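Lirkbridge Evening Program
Introduction to Textiles, Session 3 handout
Felt and Other Fabrics That Were Never Woven

Last time we spent the whole evening on looms, so tonight is a bit of a holiday from warp and weft. Felt has neither! It's a mat of fibers that have locked onto each other, and people were making it long before anyone wrote down how. I love teaching this session because you can understand the whole process with a handful of fleece, some warm soapy water and a bit of patience.

Why wool felts

Look at a wool fiber under the microscope at the back table and you'll see overlapping scales, a little like roof shingles, all pointing toward the tip. Rub two fibers together and they slide one way more easily than the other. Now add water, warmth and a little soap. The fibers swell and bend, and every squeeze or rub makes them creep past one another, root end first, into a tighter and tighter tangle. Once that has gone far enough you can't get them back out. (Anybody who has put a good sweater through a hot wash knows this part already.)

Fineness matters too. Merino felts fast and gives a smooth surface. Coarser fleeces take longer and come out hairier, which is great for rugs and boots and not so great next to your neck. Cotton has no scales at all, so it won't felt this way however hard you rub it.

Four words to keep straight

Wet felt: loose fleece worked with water, soap and pressure.

Needle felt: loose fibers pushed through each other with barbed needles, no water needed. Machines do the same thing with whole boards of needles, and that's how a lot of craft felt is made, including the kinds made from polyester or acrylic.

Fulled cloth: woven or knitted wool that has been shrunk and thickened afterward. Loden is a lovely one. Shops often call it felt or boiled wool, but there is a yarn structure hiding in there.

Pressed felt: carded layers of wool, steamed and pressed under moving plates until they mat. Hat felt and piano felt get a good deal more work after this, and we'll pass some around in December when we get to finishing.

How felt behaves in the hand

Pull a woven cloth along its threads and it hardly gives; pull it on the diagonal and it stretches. Felt has no threads, so there's no true bias, and you can turn your pattern pieces any way you like to save material. Machine-made felt often stretches a little more in one direction, though, so test before you cut.

Cut edges don't fray. That one fact explains half of what people do with felt: appliqué, slippers, lettering, pads under lamp feet, all with raw edges and no hem.
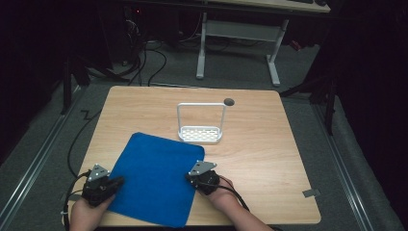 Fig. 1. Blue felt-like cloth on a light wooden tabletop.

The drawback is strength. A thin felt will tear where a thin woven cloth would hold, and it goes baggy at elbows and knees. Thickness helps a lot, and so does stitching through the layers. The quilted felt rugs of Central Asia are a wonderful case of this, with rows of stitching that hold the layers together and make the pattern stand out.

Shrinkage, worked through

Felt makers always lay out bigger than they want to finish. Say the sample shrinks 40 percent in each direction. What's left is 60 percent, so divide the size you want by 0.6. For a finished panel 26 inches wide:

26 / 0.6 = 43.3 inches of laid fleece

Do the length the same way. And remember that area drops much faster than width does: 0.6 times 0.6 is 0.36, so you end up with a bit over a third of the area you laid out. The wool hasn't gone anywhere, it's just thicker and denser, and that is the whole charm of the stuff.

For next session

Make one small wet-felted sample, any wool you like. Measure it before and after, write both sizes on a tag and bring it along. If you used dyed fleece, note whether the rinse water took on color.

Read the Kolář packet, the section on hats first. The photocopies are on the shelf by the door.

Bring scissors you don't mind lending.

Handout revised 2025-10-05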